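The Label Will Not Come Off

I bought a jar of plum jam in May and have owned its label ever since. The jam went in nine days. The label is still here, in a gray, furry layer that has outlived two sponges and most of my good will toward the Zerevar Preserve Company.

I used to peel labels off jars in one pull. I am 44 and I remember it clearly, the way other men my age remember a touchdown. You ran the tap, you waited, the paper slid off whole and you had a free drinking glass. My grandmother raised a family on free drinking glasses. She had 17 of them and they all said mustard on the bottom.

Somewhere along the line the glue people won. I have tried hot water, cooking oil, baking soda, a hair dryer and a paste my neighbor Stojan Vidmar swears by, which smells like a garage and took the varnish off my windowsill. The label on the jar stayed put. Stojan's advice was to leave it on overnight. I did that, and in the morning I had a label and a smell. 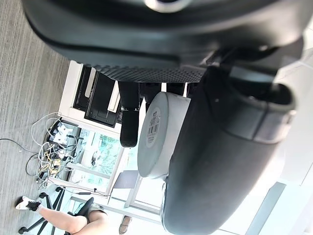
What bothers me most is where they put them. I can forgive a sticker on a cardboard box. I bought a salad bowl from Nakmont last winter and the price was stuck to the inside, dead center, where the salad goes. Somebody chose that spot. There is a whole outside to a bowl, and a bottom that no guest will ever look at, and still a grown adult with a sticker gun aimed for the lettuce.

Picture frames get it on the glass. Wine glasses get it on the bowl. Apples get one each, and I have eaten my share.

I wrote to Zerevar and got a cheerful reply of 136 words, none of which was "glue." They thanked me for my passion. I don't have a passion. I have a jar.

My proposal is modest. Any company that sells a thing in glass should have its president remove the label by hand, at a kitchen sink, at seven in the evening, with someone waiting to use the sink. If it takes more than a minute, change the glue. Until then I am keeping the jar on the counter, with pens in it, label to the wall.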